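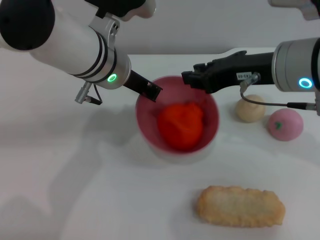
How to remove tea and coffee stains from cups

By Reinaldo Vasconcelos
Updated 07/01/2024

If you drink tea or coffee every day, your cups get a brown layer inside. Normal dish soap does not take it away, and many people think the cup is old and must be thrown out. In most cases the cup is fine. The stain is on the surface only, and you can remove it with things you have in the kitchen.

I wash many cups. In the small guest house in Sosthorpe where I work, the guests take their tea upstairs and the cup comes back the next day, or when they leave. I tried most of the methods that people recommend, and I explain the ones I still use.

What you need

Baking soda
White vinegar or citric acid powder
A soft sponge
A small bottle brush, for tall cups
Warm water
A dry cotton cloth

Before you start

Look at the inside of the cup under a good light. If you see thin cracks in the glaze, the stain may have gone into the cracks, and then no method on this page will clean it completely. If the cup has a gold or silver line on the rim, keep vinegar and baking soda away from the line. Test first on a small place near the bottom.

Do not use steel wool. It cleans quickly, but it leaves small scratches and the next stain comes faster. I spoiled a full set of cups this way in my first winter at the guest house, and they are now used for paint brushes.

Method one: baking soda paste

This is for normal stains on ceramic, porcelain and glass.

Rinse the cup with warm water and pour the water out. Leave the inside a little wet. Put in a teaspoon of baking soda and mix it with a few drops of water until you have a thick paste. If it runs down the side, it has too much water, so add more powder.

Rub the paste on the stain with the soft side of the sponge. Make small circles and do not press hard. Most of the brown color should come off in the first minute. Leave the rest of the paste on the stain for 10 minutes, rub again, and rinse well.

Check the place where the handle joins the cup. On the outside there is often a line of old coffee there, and the sponge does not reach it. An old toothbrush is good for this.

Method two: vinegar soak

Use this one when your water is hard. In Atanville, where I lived before, the water left a white layer on everything, and the tea stain sits on top of that layer. The paste alone did very little there.

Fill the cup with half vinegar and half warm water, up to a little above the stain. Wait 10 minutes, or longer if the white layer is thick. Pour it out, rinse, and then do method one. With citric acid, dissolve 2 teaspoons in a cup of warm water and use it in the same way. It has less smell.

Never mix vinegar or citric acid with bleach. This makes a dangerous gas.

Plastic cups

Plastic is more difficult, for the color can go a little way into the material. Do the baking soda paste, but leave it for one hour with a wet cloth over the top so it does not dry. Use warm water only. Very hot water can change the shape of a thin cup. If the smell of coffee stays, fill the cup with water and a spoon of baking soda and leave it overnight.

Travel cups with a lid

Take the rubber ring out of the lid before you wash it. Jad Matar, who runs the kitchen at our place, lifts it with the handle of a teaspoon – a knife can cut the rubber. Soak the ring and the lid in warm water with dish soap, dry them separately, and put the ring back only when both parts are fully dry.

How to keep the cups clean longer

Rinse the cup soon after you finish drinking, even if only with cold water. A stain from the same day comes off with soap, but after 5 days you need the paste. Do not stack wet cups one inside the other. They stay wet, get a bad smell and sometimes stick together.

I do the paste on all our cups in January, when we have few guests, and again before summer. Cups used every day at home may need it once a month, more often if you drink strong black tea.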